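Salimos de Kendus a primera hora y llegamos a la jornada de puertas abiertas de Dreltau cuando todavía estaban poniendo las mesas del café. La casa es un antiguo albergue de montaña que la firma Stesurau compró para alojar a los alumnos de sus cursos de hostelería, y una vez al año lo enseña a quien quiera verlo. Yo iba por la parte de dormitorios y ropa de cama. Mi compañera, por la cocina, así que de la cocina no cuento nada.

## Entrada y planta baja

Nos recibió Dilwyn Hughes, que lleva el edificio desde que abrió. Explicó que hay 76 plazas repartidas en 2 alas y 3 plantas, y que en temporada alta se ocupan todas. El recorrido empezaba por el almacén de lencería, una habitación larga con estanterías a los dos lados. Las sábanas van en la pared izquierda, ordenadas por medida, y las mantas y colchas en la derecha. Cada balda tiene una etiqueta escrita a mano. Las etiquetas impresas se despegaban con el vapor de la lavandería, que está al otro lado del tabique.

La lavandería la vimos desde la puerta. Lavan más de 1000 piezas al mes, según el cartel de la entrada, sin contar las toallas. El suelo se había fregado hacía poco y no dejaban pasar. Olía a jabón corriente, sin perfume, y había un carro de ropa doblada esperando a que alguien lo subiera.

## La ropa de cama

En la primera planta estaba Siwan Penry con las colchas. Dio una charla corta en el pasillo, de pie, con varias piezas colgadas de la barandilla. Contó que al principio compraron colchas blancas para todo el edificio y que duraron un par de inviernos. Se notaba cada roce de maleta y cada taza de té. Ahora prefieren tonos medios y dibujos pequeños, con un borde de otro color que ayuda a colocarlas rectas: si el borde queda paralelo al canto del colchón, la cama está bien hecha.

También habló de las caídas laterales. En Dreltau las colchas cubren el costado de la cama, pero no deben arrastrar. Cuando llega una partida demasiado larga, se sube el dobladillo en la propia casa. El año pasado tuvieron que arreglar así una partida entera de Pumphrey, un proveedor con el que siguen trabajando porque repone piezas sueltas. Otros solo venden lotes completos.

Alguien preguntó por las fundas nórdicas. Siwan dijo que las probaron en un ala y que los alumnos tardaban más en cambiarlas. Se quedaron con sábana, manta y colcha, y las fundas se usan para las visitas.

## Las habitaciones

Después nos dejaron subir por nuestra cuenta. Las habitaciones abiertas eran pocas y en cada una cabían tres o cuatro personas, de modo que se formó cola en la escalera. Los muebles son de varias épocas. Hay cabeceros de madera que venían con el albergue y que han ido lijando y barnizando, y otros más nuevos en la segunda ala. Los colchones se giran al empezar cada trimestre.

Me fijé sobre todo en cómo rematan la zona de la almohada. En unas habitaciones la colcha la cubre y en otras la almohada va encima. Pregunté si había una norma y la respuesta fue que depende de quién hace la cama, aunque en el examen del curso se pide la primera forma.

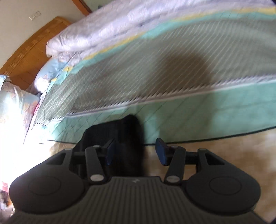
¿Cada cuánto se lavan las colchas en una casa con tanta rotación?

Depende del uso: en Dreltau se lavan una vez al mes en las habitaciones de estancia larga y después de cada salida en las de visita, y siempre que tengan una mancha.

## Salida

El café se servía en el comedor pequeño, con pan de molde y mermelada. Estaba todo bastante lleno y comimos de pie junto a la ventana. Dilwyn repartió una hoja con las medidas de las camas y los gramajes de las mantas, que me será útil para el pedido de otoño. La de las colchas se había agotado y quedó en mandarla por correo.

El aparcamiento es estrecho y está en cuesta. Quien vaya en coche hará mejor en dejarlo abajo, junto al puente, y subir andando por el camino de grava. Nosotros volvimos a Kendus a media tarde, con dos muestras de tejido y el catálogo de Pumphrey.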